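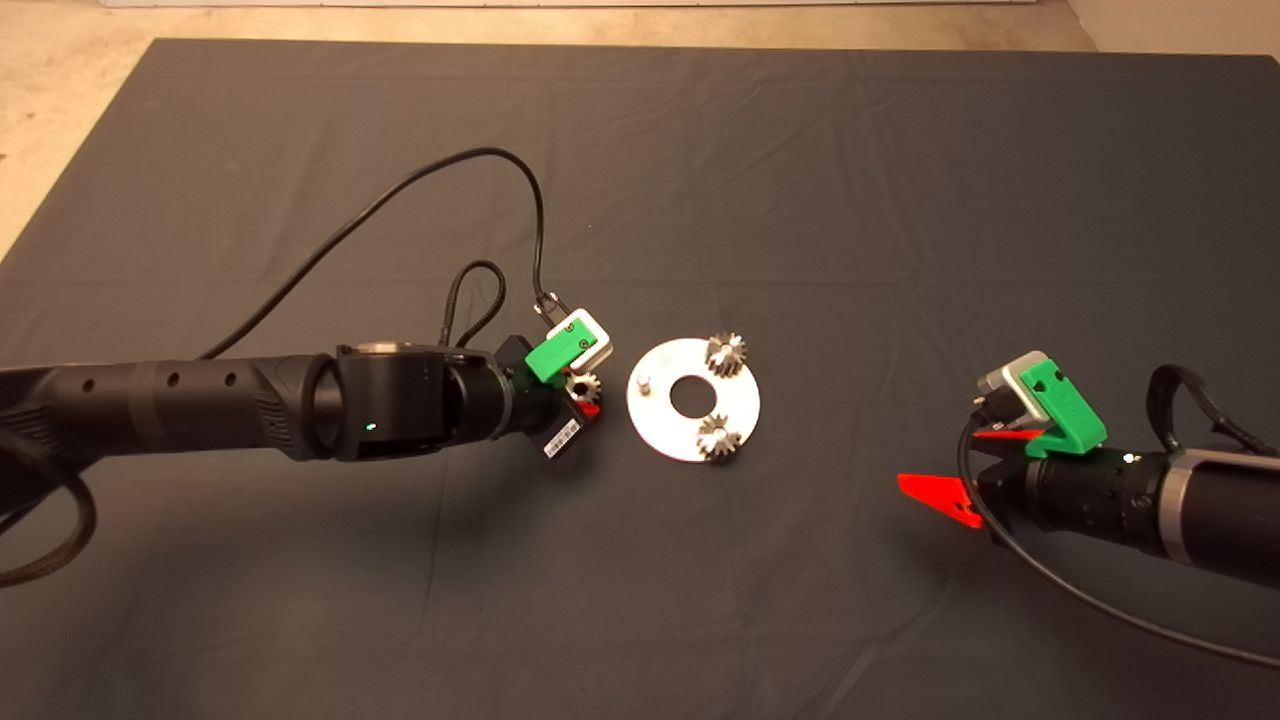
How do gears work?

I love gears. Give me a box of them and I'm happy all afternoon! A gear is a wheel with teeth cut all the way round its edge. Put two of them side by side so the teeth fit together, turn one, and the other has to turn as well.

Now try this with your hands. Make two fists and push your knuckles together so they slot into each other. Roll one fist forwards. See how the other one gets shoved along? Gear teeth do the same job, only they don't get sore.

The flat, round metal plate is what holds a set of gears in place. Each gear sits on its own post (a short metal peg) and spins round it, a bit like a roundabout in the park. If a post has no gear on it, there's a gap, and the push can't get across.
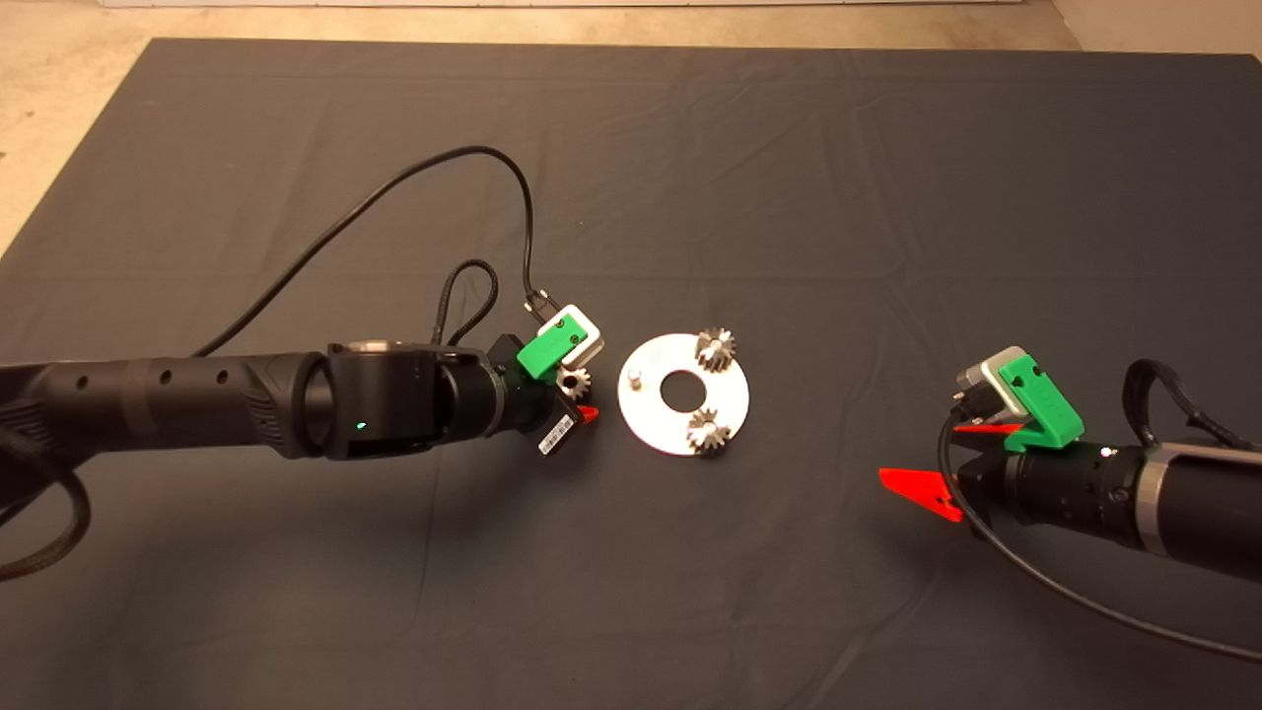
Which way will it turn?

Two gears that touch always spin in opposite directions. Add a third one at the end of the row and it goes the same way as the first. I still have to draw little arrows to get this right.

Size matters too. Say a big gear has 48 teeth and a small one has 12. The small one whizzes round four times while the big one goes round once! Gears that are all the same size turn at the same speed.

Have a hunt at home. You might find gears in a salad spinner, a wind-up toy or a hand whisk. Look, but keep your fingers well away from the teeth when they're moving, please. They can pinch. 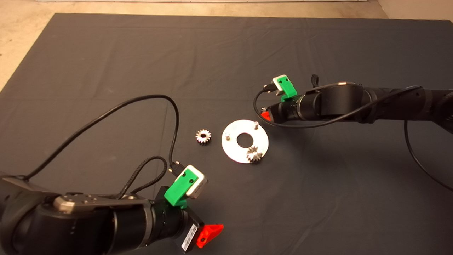
A dark mat spread out on a pale floor.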